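The owner of Bekau Cleaners starts work at 5 in the morning, when the boiler needs checking and the street is still quiet. She bought the shop 15 years ago from the family that opened it, and she kept the name, the counter and most of the machines.

"People think dry cleaning is dying," she says. "Shirts are down, that's true. Offices don't ask for them now. But coats, comforters, curtains, wedding things, all of that still comes in."

May is her busiest month. Customers empty their closets when the weather turns, and the rail at the back fills up with winter clothes. On one Saturday this spring the shop took in 109 pieces before closing at noon. A normal Saturday is closer to 60.

She would like people to bring their winter things in sooner. Body oil and food marks that can't be seen in March turn yellow by fall, and moths go for dirty wool first. "Clean it, then store it," she says. "Most people do it the other way around and call me in October."

Down is the thing she gets asked about most. Many customers are afraid of it, and she thinks they don't need to be. Plenty of down jackets can be washed at home if the care label allows it, in a front loader, on a gentle cycle, with a small amount of mild soap. 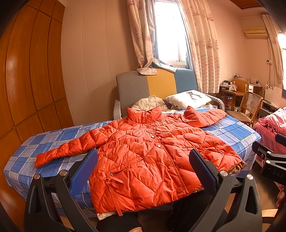 "The washing is easy. It's the drying where people give up," she says. "They take it out after an hour, it feels dry on the outside, and the middle is still wet. Then it smells." She tells them to use low heat, to stop every so often and break up the clumps by hand, and to expect it to take most of an afternoon.

She charges by the piece and puts the prices on the wall. She doesn't store clothes over the summer, though she is asked every year. The old owners did, and when she took over she found 10 coats that had never been picked up. She kept them for two years before giving them away.

Her lease is up next spring and she plans to renew it. The boiler is another matter. "It's older than I am," she says. "I've had one quote to replace it and I'm waiting on the second."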